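An afternoon at the Neltenham open day

I had been trying to get into the Neltenham robotics lab for ages, and in September they finally opened the doors to anyone who signed up by email. I got my confirmation, I got a sticker with my name spelled almost right, and at 2 in the afternoon I was in the lobby with a paper cup of coffee and a grin I couldn't do much about. If you like watching machines do small, careful things, put this one on your list for next year!

They split us up at the door. My group went with Léonie Texier, who runs the handling work there and talks fast, with her hands going the whole time. Her project is called Riromik, and the idea is simple to say and hard to do: get a robot arm to work at an ordinary lab bench with ordinary lab stuff, the jars and lids and scoops that were made for people's hands. No special trays, no bar codes stuck on everything.

She started with the bench itself. I would have walked right past it, a plain dark tabletop against a white wall, with a power outlet unit at the back and a little glass jar with a scoop in it. But she got a good ten minutes out of that table. Clear glass on a dark surface is a headache, she told us, because the table shows right through the jar and the software has to work out where the glass begins.

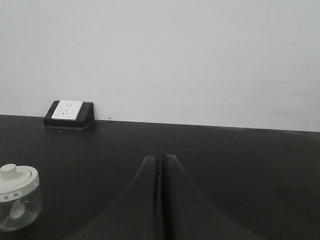

Watching the gripper

The part I came for. The arm carries a small camera down near the gripper, and what the camera sees goes up on a big screen, so you get to ride along on the wrist. I can't tell you how much better this is than standing at the back looking at a machine's elbow. The fingers come in from the bottom like your own two hands would, and after a minute you catch yourself leaning when it leans.

The job we watched was small white parts on a gray table. One of them was a little cylinder, and the arm had it upright between its fingertips, with a wider, flatter white piece right behind it. White against white is another of the hard ones. Léonie said her team had collected 1000 practice runs with pieces like these before she was happy to show it to strangers, and that 132 of those came from a single very long week.

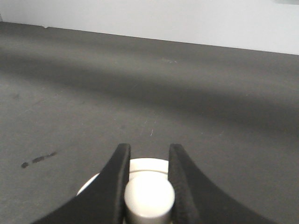
I asked what happens if it squeezes too hard. She laughed and said that was everybody's first question, then handed me a spare fingertip to pinch. The software that sets the grip comes from a small company called Skernia, and the lab has been going back and forth with them all year over how light a touch can be before things slip. A kid in our group wanted to know if it could hold an egg. It can, apparently, but they weren't going to try it over a clean bench with visitors standing there. Fair enough!

After that we got to talk about the room, which I had not expected to enjoy as much as I did. It's a proper working lab with bright royal-blue cabinets running along the back and bending around to the side, black countertops on top, and a wide stretch of smooth gray floor. There's a panel with glove ports up on the counter at one end, and a mesh office chair tucked in where the cabinets leave a gap. I want those cabinets in my garage.

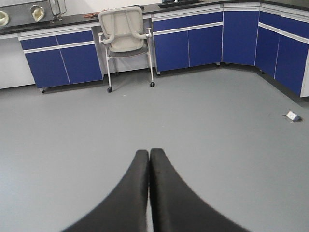 All that furniture matters more than you'd think. Getting a robot to find its way past a chair that was somewhere else yesterday is a whole project of its own, and they have a second group on it, working with a method they call Safavi. We only heard a short talk on that one. The speaker had 9 slides and got through four before the questions took over, mostly from a retired machinist in the front row who knew a great deal about bearings and was clearly having the best day of any of us.

A few practical things if you go. Sign up early, and ask for an afternoon slot, when the groups are smaller and the staff have settled into their talks. Wear shoes you can stand in. The coffee is in the lobby and stays in the lobby. Stay for the questions at the end, too. I left with two pages of notes and Léonie's reading list, and I've already started on the first paper.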